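12 August 2024
Dye bench, Brestby workshop

Second madder bath on the Troliveck wool. Skeins weighed 283 g dry in total, mordanted Friday with alum at 14 percent and left in the damp towel over the weekend. Soaked them again for an hour before they went in.

Bath started cold with the ground root in a muslin bag. Took it up slowly and held at 60 C. Last time it crept past 75 and the red went brown, so I stayed near the stove and turned the gas off twice. The thermometer from Stekis reads 4 degrees high against the glass one. I've written that on a strip of tape on the handle. Please leave it there.

Lifted a test strand at one hour: orange, a bit flat. Added a spoon of chalk to the pot. The water here is softer than at Olszewski and I think that explains most of the difference from Urszula's samples. Strand at two hours was much closer to her card, still slightly yellow in daylight.

Left everything in the pot to cool overnight. Rinse tomorrow, no soap until the second rinse.

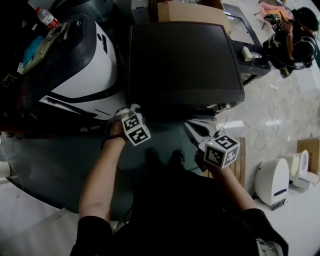 Urszula Michalski wants 16 matching skeins by the end of September, which means three more baths of this size. We have root for two. Need to order more, same supplier if possible - the other lot was ground too coarse and shed grit through the bag.

To try: one small skein in the leftover bath with iron, 2 percent, in the old enamel pot. Keep the iron spoon away from the madder pots.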